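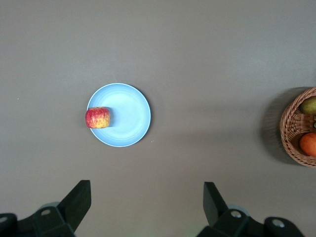
Fruit kept in a shared kitchen is usually stored in whatever container is at hand, and the container affects how long the fruit stays fit to eat. Our project compared two ways of keeping apples on a table at room temperature: on a flat plate and in a woven basket. The plate is light blue with a low raised rim, and an apple set near its side can overhang that rim, as the red and yellow one does. The basket is wicker with a braided edge. Both stood on the same gray tabletop for the whole trial, so light and room temperature were treated as equal for the two groups.

2. Materials and method

We bought 40 apples in March from the Jellden market, all from one crate. Fruit with visible bruises was exchanged before the start. The apples were divided into two equal groups and labeled on the underside with a small paper sticker. Since the plate holds only a few apples in a single layer, the trial was run in batches, with equal numbers on the plate and in the basket each time.

Each apple was weighed on a Clindeck kitchen scale at the start of its batch and again after 5 days. The scale reads to the nearest gram. Total starting weight of the plate group was 3373 g. Apples were not washed, turned or moved between weighings. Soft spots were checked by pressing lightly with the thumb, always by the same group member.

3. Results

Weight loss was small in both groups and slightly higher in the basket group. The difference was close to the reading error of the scale, and we do not consider it reliable. Soft spots were a clearer result. The basket group had more of them, mostly on apples from the bottom layer, where the skin pressed against the weave. On the plate we found soft spots on 2 apples, both at the point of contact with a neighbor.

4. Sources of error

The basket was filled in layers and the plate was not. Layering and container type were therefore tested together, and our data cannot separate them. Room temperature was read once a day from the wall thermostat – a data logger would have been better. One batch was started a day late, and its figures were kept in the totals.

5. Further work

A repeat should use one layer in each container and a scale that reads to a tenth of a gram. Lining the basket with cloth would be a useful third condition. The raw weighing sheets are in the Jirnater project folder, and the corrected version was uploaded on 29th August.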